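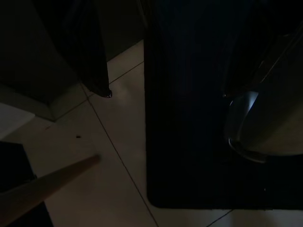 April, continuing from the gripper notes. Wrist camera exposure is the job for this session. Auto exposure has been hunting ever since I moved the camera down onto the new bracket, and the floor finder drops out whenever the arm turns toward the dark side of the workshop. The test view I settled on has most of the trouble in one place: a very dark upright surface taking up the middle and right, pale floor tile with thin dark grout, and a glossy gray curve on the right with a highlight that comes out pure white. If the settings hold there they should hold for the rest of the room. I parked the arm, saved the joint positions as pose 6, and left it alone while I changed numbers.

Setup as of now: Sterent controller board, Olszewski servos on all joints except the base, camera on the short Prundberg bracket. The bracket is shimmed with one washer on the cable side. Do not take the washer out, the ribbon rubs on the wrist housing without it.

Started with auto exposure off and gain at the lowest setting. Exposure at 6 ms gave a clean highlight and nothing else usable. The dark surface and the black thing in the lower left corner both went to zero and the grout lines faded out toward the shadowed side. Went up in steps. At 22 ms the grout is readable all the way over to the left and the edge finder gets the straight left side of the dark surface in every grab. The highlight on the gray curve is blown at that point and I am leaving it blown. The highlight only matters if the planner uses it, and it doesn't.

The motion problem is the obvious cost. 22 ms is fine parked. With the wrist turning at normal speed the grout smears and the line fit jumps. Slowed the wrist to 80 percent of the normal rate and it was better but still jumpy on the fast part of the turn. I would sooner stop, grab, and move on than keep slowing it down. Wrote it that way in the config: settle, grab, go. It makes the sweep longer. Acceptable for now.

Specks. There is a small dark speck on the tile near the tip of the tan stick, likely a crumb, and a fainter one farther left near the wall. The blob detector reports the first one as an object every time and the second one now and then. I raised the minimum blob area until both went away, then checked that it still finds an M4 nut on the bench at working height. It does. It will not find one from farther up, so anyone using this to look for dropped hardware needs to bring the wrist down first.

The wooden stick is closer to the lens than the floor and slightly out of focus. The depth guess puts it on the floor anyway. Known problem with the single camera, the code assumes anything below the horizon line is on the ground plane. I masked that corner in the parked pose so it would stop pulling the floor fit off. The mask is pose-specific and has to be turned off before any real move — I forgot once already and the arm happily ignored a whole corner of the room.

Bernd Kohlhase looked over the numbers and thinks I should fix the lighting instead of the exposure. He has a point. There is a lamp on the shelf that would go on the forearm, but it needs its own supply line and I don't want to run another wire through the elbow until the joint cover is reprinted. The last cover cracked at the screw boss. He also asked why I don't use the Plidis filter on the line fit. Tried it in the winter on the old camera and it lagged too much to be worth having. Might be different with stop-and-grab. Adding it to the list.

Tile size note for whoever picks this up: the scale value in the floor file was measured with the old camera height. It is wrong now. The line directions are still good, the distances are not. Don't use it for reach planning until it has been measured again.

To do
Reprint elbow cover, thicker at the boss
Remeasure camera height and update floor file
Plidis filter with the new grab timing
Warning in the startup log when a mask is on
Second parked pose facing the window, same test
Find the other Prundberg bracket, it was in the drawer with the belts

Config saved as exposure_b. The old one is still there if this turns out worse.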